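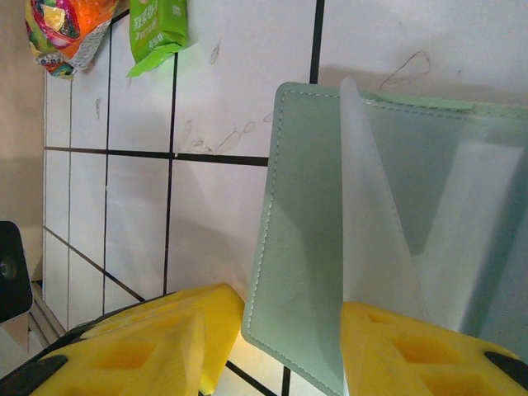 Section 2: Sorting your cards into the tray

Okay, on to the fun part! I'm assuming you've wiped down your surface already (I work on white tiles, and grit in the grout lines is my personal enemy).

1. Move snacks away from your card area. I always have a bag or two going, and greasy fingers leave marks.

2. Open the case and lay it flat. Mine is a shallow grayish-green one, and it holds a card nicely while I decide where it belongs.

3. Peel back any plastic film slowly, from a corner. If it curls up on you, let it curl and keep going.

Caution: Don't slide film across the front of a card. I scratched a good one that way in May and I'm still mad about it.
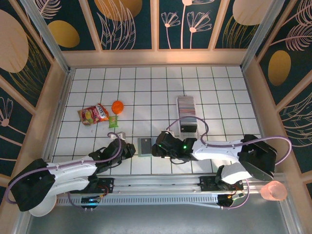
4. Set the long tray lengthwise, with the near end toward you, and file the cards on edge. Start at the far end and work back.

5. Once the row is snug, stop! You should still be able to tip a card forward with one finger. My collection is some 400 cards, so I split it over 2 trays (Eleni Kadrić has 2,000 and I don't want to know what her closet looks like).

Note: I like to leave the last card lying face up at the near end, so I know where I quit for the day.

6. Write the section name on a divider. I use Fulow dividers, but cut-up cardstock works too.

Caution: Keep drinks off the table until the tray is put away. Yes, even the ones with lids.

If your cards lean, add a folded piece of paper behind the row and try again. Sleeved cards are covered in Section 9.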